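Harnex bin picking kit: review meeting
2022-12-14, Unit 2 meeting room
Chair: Ieuan Powell
Apologies: none

1. Minutes of last meeting
Agreed. The Tidora quote is still open from August.

2. Trial results
Wandik ran 402 picks on the red and green bars. 82 needed a second attempt and 30 were given up. Bars lying against the bin walls were the main trouble. IP asked for wall picks to be logged separately from now on.

3. Cables
Mertens can supply a fitted hose pack for the arm. Lead time not confirmed. IP to ring them.

4. Cost
Licence is 212 a month per cell, support included. Training is extra. The meeting felt one cell was enough until the wall picks improve.

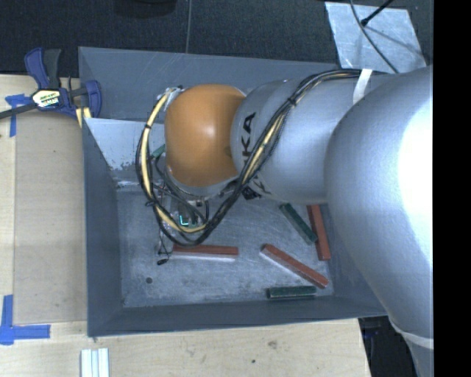
Item 2: arm over the trial bin, red and green bars.

5. Actions
IP: ring Mertens, chase Tidora.
Wandik: repeat the trial with the bin clamped at both ends, send the log to all.

6. Next meeting
Date to be set once the second log is in.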